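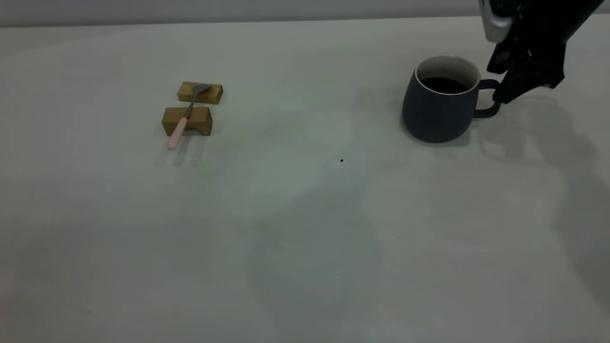

Subject: Re: [tableware] Spoon rests from scrap wood
Date: August 4, 2025

On the Astinness list, a member wrote:
> I have a box of offcuts left from a shelf job and want to make
> spoon rests for the Iston sale. One wide block with a groove, or
> two small ones? Also, what finish do you use near food?

I would go with two small blocks. A spoon laid across a pair sits up off the table, and you can move the blocks apart for a ladle or closer for a teaspoon. Mine are plain light brown wood, and one of them has a shallow notch along the underside. It does no harm – I turn that side down and forget it.

Spoons with a plastic grip are heavier at the handle than you might expect. Put the head on the rear block and let the neck cross the front one, with the grip hanging over. If it tips, slide the front block toward the handle.

For finish I use plain mineral oil, two coats, and leave them 24 hours between coats. The end grain drinks more than the faces, so go over the ends again. Sand to 220 first. The Sadowski oil in the 500 ml bottle has done 11 pairs for me with plenty left.

Does anyone know if Corik still sells the small felt pads? My blocks slide a little on a smooth tabletop, and I'd like to try pads before the sale in January.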